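20 de abril de 2020, segunda-feira

Acordei cedo e com vontade de falar da mesa. Já sei, já sei, prometi que este diário não ia ser só sobre móveis, mas passo tanto tempo encostada a ela que mais vale escrever de uma vez. O Karthik Thambiah queria comprar uma Softić escura, quase preta, e eu bati o pé: clara, por favor, com veio de madeira, que o inverno em Prolurmont já é escuro que chegue. Custou 164, mais 10 da entrega, e o Karthik (o Thambiah, não o Munasinghe) ainda hoje me lembra os 10.

O tampo é creme, um bege muito pálido, e tem aqueles riscos fininhos que vão de um lado ao outro. Lá pelo meio os veios abrem-se numa espécie de oval, uns dentro dos outros, como as curvas de um mapa de montanha. Gosto tanto daquilo! Quando estou ao telefone sigo as linhas com o dedo e perco metade da conversa.
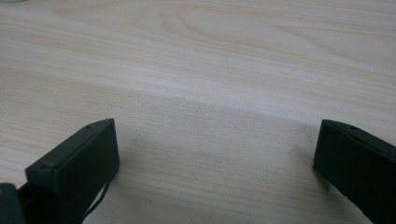
Por Mimoza Stojanović

Mais abaixo há uma faixa um bocadinho mais escura, com os veios mais juntos. O Meinrad Lüthi, que percebe de madeiras a sério, passou-lhe a mão e fez uma careta. Disse que em casa dele só entra nogueira maciça. Pois, Meinrad, mas a tua mesa pesa 80 quilos e quando mudaste de casa fomos nós que a carregámos pelas escadas.

Depois do almoço arrumei-a outra vez. Os meus cadernos foram para a prateleira, o candeeiro Melix para o parapeito (ainda não sei se fica lá, faz-me reflexo no vidro), e as canetas meti-as todas numa lata de bolachas. Ficou o potezinho branco, o quadrado de cantos redondos, lá ao fundo junto ao buraco dos cabos. Por dentro é alaranjado, meio torrado, e é essa a graça dele. Com uma coisa branca e fofa lá dentro parece uma sobremesa — o Pranab Debnath chama-lhe mesmo «o pudim». 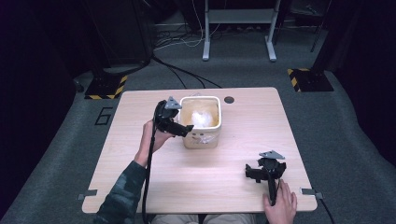 Clube de Escrita e Oficina Sirano · Diários de segunda-feira

O buraco dos cabos, já agora, foi motivo de discussão. Eu queria-o à esquerda, o Karthik à direita, e ganhou ele porque a tomada está desse lado. Tenho de admitir que dá jeito. Falta comprar a tampinha, anda na lista desde que a mesa chegou, e de cada vez que vou à loja trago outra coisa qualquer. Da última vez trouxe 2 vasos.

Em maio quero mudar a mesa para mais perto da janela, se o Pranab me ajudar a puxar o armário. À noite fiz sopa de abóbora e comemos na cozinha.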